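5 min read

4.2 Hero selection and role balance

We looked at how players of Rosteo, a team battle game with five players a side, choose their heroes in the first weeks after a balance patch. The match records came from the public server at Huststead and cover 2,374 ranked games played in February. Games that ended in an early surrender were left out, as were games in which a player lost connection during the draft.

Heroes in Rosteo belong to one of four roles: guard, striker, caster and support. The patch lowered the cooldown on most support skills and raised the mana cost of two caster skills. We expected support heroes to be picked earlier in the draft, and this is what the records show. The change was strongest among players with more than 500 games on their account. Newer players kept to the heroes they already owned, and their draft order hardly moved.

Gollach, a guard with a long stun, was often taken first by either side. Chukwu, a support hero whose healing depends on standing still, was picked late or left alone before the patch and became a common second choice after it. The two are often drafted together, as the stun gives Chukwu time to finish a heal.

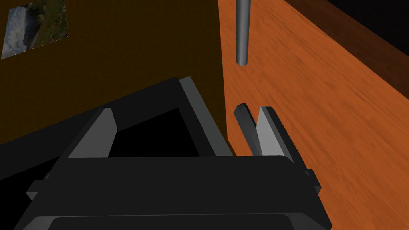
Figure 3. Simulated view with the black gripper body and the angular frame behind it.

Win rate followed draft order less closely than we had thought. Teams with an early support pick did better in long games and slightly worse in short ones. To check whether this came from a few very active accounts, we capped each account at 100 games and ran the comparison again. The direction of the result stayed the same, though the gap in short games became too small to rely on.

Players were also sent a short survey, and we stopped collecting at 300 replies. Most said they read the patch notes only for their own main hero. Several wrote that they had copied a draft from a stream without knowing why it worked. Section 4.3 deals with item builds.

12 shares | 4 comments

Contact | Copyright | Back to top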